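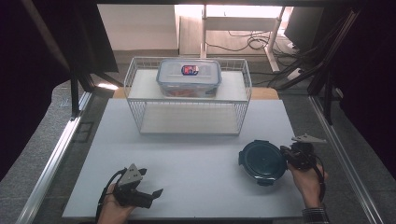
Four weeks of fighting with timestamps and I finally have something to write up. Long post, sorry. Coffee's gone, it's 11 at night, going fast.

Short version: the latency fix in Dratska works. The old one was lying to us.

Longer version. Each hand gripper gives us two streams, camera and jaw width. They don't arrive together. Never have. Dratska (our replay and alignment tool, Nicanor Iturra started it, I inherited it in January) used to assume one fixed offset for everything and shift the jaw signal by that. Fine for slow stuff. Not fine for snap-lock lids, where the whole interesting part is over before you've blinked.

What we saw in training: policy closes late. Every time. Fingers get to the container, sit there, then close. We blamed the policy for ages. Man-sik Chae plotted jaw width against the video for one episode and the jaw trace was behind by 81 ms on the left and 22 ms on the right. Different per hand!! So a single offset could never have worked, and for anything two-handed we were teaching it that the left hand is just a bit slow.

## What changed

- offset is now per device, estimated per session, stored next to the episode
- estimation uses finger motion in the wrist camera vs the jaw encoder, plain cross-correlation, nothing clever
- if the correlation peak is mushy the episode gets flagged and you have to look at it yourself
- resampling happens AFTER the shift. it was before. yes, really. my bug

Re-ran it over 204 episodes of the container-and-rack task overnight. Most aligned cleanly. The flagged ones were nearly all episodes where the jaws hardly move, so there's nothing to correlate against. Makes sense. Falling back to the session estimate for those.

## The clear plastic problem

Still open. Timing is one thing, seeing the object is another. The food containers are transparent, so the segmentation mask leaks straight through the wall and grabs whatever's behind it. Hạnh Hoàng swapped in a different mask model and it holds on to the blue rim pretty well, then loses the body completely.

With the box on its side between the fingers it's worst, you get rim, latch, sticker, and then a big patch of background that the model is very confident about. 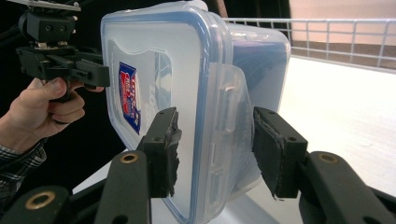 ## Things I tried for the masks

Depth: useless on the clear walls, holes everywhere. Dropped it.

Bigger crops: helped a little, cost too much memory.

Tracking the rim and the sticker only, and fitting a box model to them: best so far. The sticker is a decent anchor when it faces the camera, and when it doesn't we fall back to rim only and the pose gets jumpy. Dace Lepik thinks a smoother would hide most of that. I think a smoother would hide most of that and then bite us at grasp time, so we're argueing about it.

Also the finger pads. Worn ones look different enough from fresh ones that the finger tracker drifts, frayed bits get picked up as contact edge. Added some masking around the pad border, seems ok, haven't tested it propperly.

## Next

Retrain on the realigned set, same config, same seed, nothing else touched. I want 100 rollouts before I say anything about success rate so please don't ask me in chat.

Kristaps Petrauskas wants the offset estimator as a standalone script so it can run right after recording. Should be easy, it only depends on two files. Branch is up, it's called per-device-shift, readme is bad, will fix it. If your old episodes have the offset baked in DON'T run the migration twice, it shifts them again and doesn't warn you. Check goes in tomorrow.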